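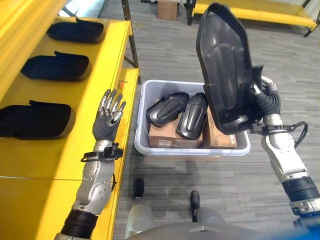 Three black molded parts on a yellow shelf.

Hanging and storing photo prints at home: quick tips

Typed up fast between jobs, so excuse the order. Most of it comes from putting up a small show in Edham last October, and from getting things wrong in my own hallway before that. Prints on paper, mostly. Framed and unframed. Not oils, don't know a thing about oils.

Before you touch anything

Wash hands, dry them properly. Hand cream is the worst, it goes straight into matte paper and stays there. Cotton gloves are fine for glossy prints but they make you clumsy, so for big matte sheets I go with clean dry fingers, two hands, opposite corners. Lift so the sheet hangs in a soft curve. Those little half-moon dents you see in big prints are from somebody picking it up by one corner. They don't come out. I've tried.

Clear the table first. Wipe, let dry, then a sheet of clean kraft paper or an old flat bedsheet. Coffee goes in another room.

Getting curl out of a rolled print

Don't iron it. Don't roll it backward hard either, you'll crack the surface on the heavier papers.

Lay it face down on clean tissue. More tissue over the back. Then a board bigger than the print, then books. Overnight for thin paper. Up to 4 days for the thick cotton stuff that's been in a tube all winter. Check once a day and swap the tissue if the room is damp.

If it still curls after that, give it longer. Or take it to a framer.

Choosing a frame that won't eat your print

Look at the back board. Brown fuzzy cardboard = toss it, get acid-free foam board cut to size. Cheap at any frame counter. Same for the mat. The word on the label you want is "acid-free" or "museum", and "museum" costs more.

Never let the glass sit on the print. Needs a mat or spacers. One humid summer and the picture sticks to the glass, and then you own one object instead of two. Happened to a portrait of my aunt.

Glass or acrylic? Acrylic for anything over a bed, a couch or a crib, and for anything getting mailed. Glass everywhere else, scratches less. Clean acrylic with a damp microfiber and nothing else. No window spray, it clouds. And on glass spray the cloth, not the frame, otherwise it runs down under the lip and wicks into the mat.

Hinging

Two small paper hinges at the top edge only. Linen tape or japanese paper with wheat paste. No masking tape, no double-sided, no glue stick. Print has to be able to move when the weather changes. Tape it on all four sides and it will ripple by spring.

Wheat paste recipe, the lazy one: one spoon of wheat starch, five of water, cold, stir until there's no lumps. Low heat, keep stirring until it goes see-through and thick. Cool. Push through a fine strainer. Keeps a few days in the fridge, label it, because it looks like gravy.

Height

Center of the picture at 57 inches from the floor is what most hanging people go by and it's fine. Lower in a dining room where everybody is sitting. Lower in a kids room. Over a couch, forget the 57 and leave a hand's width or two above the back cushions.

Math for one frame: measure from the top of the frame down to the wire, pulled tight like it's hanging. Half the frame height, minus that number, plus 57. Hook goes there. Write it on the tape as you go. I did mine in my head once and the whole row came out at my knee.

Laying out a group

Cut paper the size of each frame. Low-tack tape. Move the paper around, go have dinner, come back and look again. Halvard Fagerlund helped me with the Edham hang and he does the whole thing on the floor first, takes a phone snap from a chair, then works from that. Also good. Faster if your floor is clear, mine never is.

Keep the gaps the same. Two inches for small frames, three for big. Line up one edge, tops or bottoms or centers, pick one and stay with it. Mixed frames look calmer if the mats match.

Hooks and walls

Drywall: angled picture hooks, the kind with the thin nail. Rated to 30 pounds is plenty for most framed prints. Two hooks per frame, a few inches apart, and it stops going crooked every time a door slams.

Plaster: bit of painter's tape on the spot, small pilot hole, go slow. Old plaster crumbles whatever you do, so keep some filler around.

Brick: drill the mortar, not the brick. Wall plug, screw. Vacuum nozzle right under the bit while you drill or you'll be dusting for a week.

Felt dots on the bottom corners of every frame. Stops wall marks and lets some air behind.

Light

No direct sun, ever, even with the UV glass. Put a sheet of paper on the wall at different times of day and see where the sun lands. Mine gets hit at 4 in the afternoon on a wall I would have sworn was in the shade.

LED spots, warm, aimed at 30 degrees from straight down. Steeper and the frame throws a shadow on the picture, flatter and you get the bulb in the glass. Remedios Tagle taught me to stand where people will stand and then squat a little, to check glare for shorter folks and kids. Do that before tightening anything.

Storing what isn't up

Flat is best. Under the bed, in an archival box, tissue between sheets. Not the attic, not the basement, not on an outside wall. Closet in the middle of the house.

Framed ones stand upright, face to face and back to back, cardbord between, on strips of wood so they're off the floor.

Pencil on the back, very soft, down at the edge: name, year, paper. No ballpoint. It prints through.

Little silica packs are ok in the box, change them when you change the smoke alarm batteries.

Spider in the frame: open it from the back, tip it out, reseal with brown paper tape. Takes ten minutes. Don't shake it.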